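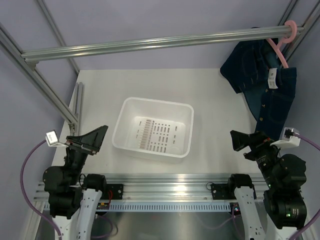 Skelteo hangers, pack of 6, second order. First lot went in my daughter's closet in March and I liked them enough to buy more for the hall. Slim, light, don't take up much room. Main thing I wanted was something sized for kid clothes, adult hangers stretch the shoulders out and then every sweater has those little bumps. A small denim jacket like the dark blue one on the pink plastic hanger is my test for any hanger, denim is heavy for its size and cheap ones bow in the middle. The Skelteos don't. Left her jacket up all summer, still straight.

Hook is the weak spot. Fine on a normal closet rod. On the fat wooden rod in our hall it's too tight, you have to push it on and it sqeaks. My old Ornberg ones had a wider hook, but those snapped, 2 of them in the first month.

Slippery too. Anything with a wide neck slides off. I put a rubber band on each end, works ok, looks dumb. Notches would fix it. Mansour makes a notched version but they cost more and the color I wanted was gone.

No smell out of the bag. Edges smooth, checked becuase the last brand had a ridge along the seam that pulled threads. Strap loops for skirts are kind of pointless, too shallow.

Winter coats, no. Tried a wet snow coat, it sagged a lot. Use wood for those.

Shipping was quick, box was crushed, nothing broken. Four stars, would be five with a bigger hook. Getting another pack for my sister's baby stuff.

Hadi Kassab
21 October 2019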